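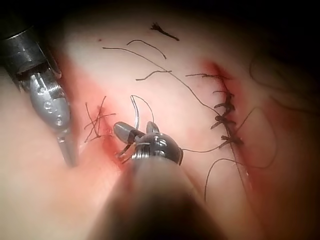 Vastar Reserve Aged Gin: Product Review

Vastar Reserve is the first aged gin from the Hoscombe distillery, which until now has sold only clear spirits. It is bottled at 46 percent alcohol and was released in November in a single run of 1420 bottles. The suggested price is $111, placing it well above the standard Vastar gin and in direct competition with established aged gins and several respectable brandies.

Production

The base is a neutral wheat spirit, redistilled with juniper, coriander seed, angelica root, dried orange peel and a small amount of caraway. Master distiller Koen Van Acker then rests the gin for 269 days in used oak casks supplied by the De Smet cooperage. The casks previously held apple brandy. No color or sugar is added after aging, and the gin is not chill filtered, so a slight haze may form when ice is added.

Tasting

The gin was assessed by a panel of 12 tasters, first neat at room temperature, then with a measure of still water, and finally in three mixed drinks. All samples were poured from sealed bottles purchased at retail.

The color is pale straw. Juniper leads on the nose, followed by baked apple and a light note of vanilla. On the palate the spirit is fuller than the standard bottling, with orange peel and caraway most apparent in the middle. The finish is dry and of medium length. Several panel members found the oak too firm when the gin was served neat; water corrected this in most cases.

In a Martinez the gin performed very well, and the panel preferred it to the Kikovari Cask Gin served alongside it. In a Negroni the two were judged equal. With tonic water the apple and oak notes were largely lost, and the standard Vastar gin remains the better purchase for that use.

Packaging

The bottle is heavy and pours cleanly. The stopper on one of the bottles purchased was loose, although the seal over it was intact. The back label states the cask type and length of aging but omits the batch number, an omission the distillery should correct.

Rating

Panel chair Femke Bakker recorded a final rating of four out of five. The gin is recommended for stirred drinks and for readers who already enjoy aged spirits. Those seeking a general-purpose gin will find better value elsewhere in the Vastar range.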